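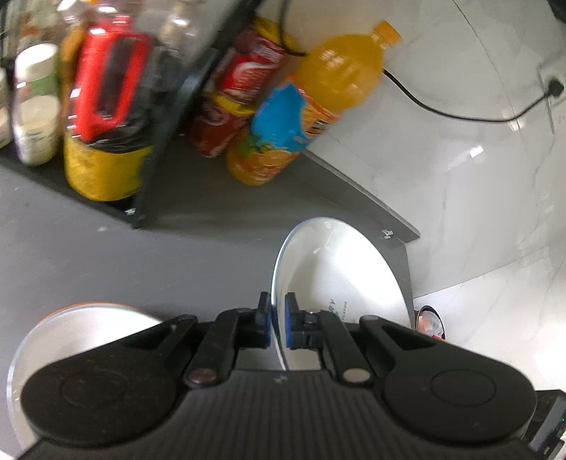
*The gripper holds a white bowl by its rim, with one fingertip inside and one outside.*

## How a robot learns to pick up a bowl

Picking up a bowl is easy for you. Your eyes find the edge, your fingers close on it, and your arm does the rest. You don't have to think about any of those steps.

A robot has to be taught. One way is to write a rule for every move, such as "go forward, go down, close." Rules like that work well in a factory, where each part is always in the same spot. They don't work well in a kitchen, where the bowl may be in a different place every day.

Kiprono Waweru and Imani Simiyu work on a project named Rirnen. They wanted to find out if a robot could learn by copying people.

### Showing, step by step

The tool in the picture is a gripper that a person holds by hand. It has two jaws with blue pads on the inside. A camera on the tool records each job from close to the jaws.

A person picks up a bowl with the gripper, moves it, and puts it down. That makes one recording, called a **demonstration**. The Rirnen team made 700 demonstrations in real kitchens. The people who made them were told to work at a normal speed and to start from a different place each time.

Next, a computer program studies the recordings. It looks at what the camera saw and at how the gripper moved right after. Little by little, it gets better at guessing the next move. This is called **imitation learning**. To imitate means to copy.

### Why kitchens are hard

Look behind the bowl. There is a rack, a bottle of orange drink, two red cans, and a black cable. The robot doesn't need any of them to move the bowl, but they are all in the camera's view. The program has to learn which things matter for the job.

White bowls bring another problem. They are shiny, and light makes bright patches on them. A patch of light can look like an edge to a computer.

### The test

After the training, the team put the same kind of gripper on a robot arm. They set up a kitchen that was not in any of the recordings. The robot got 61 tries at picking up a bowl and setting it on a shelf. It did the job 48 times.

Then the team trained a second program with only 400 of the demonstrations. That one did the job 31 times out of 61. More demonstrations helped, and most of the extra successes came when the bowl started out tipped on its side.

The robot still made mistakes. Sometimes it closed its jaws too early and pinched the air. A few times it pushed the bowl away before it could get hold of the rim. The team plans to record more bowls near walls and corners, where the robot did worst.

### Words to know

**Gripper:** a tool that holds things between its jaws.

**Demonstration:** a recording of someone doing a job from start to finish.

**Imitation learning:** learning to do a job by copying demonstrations.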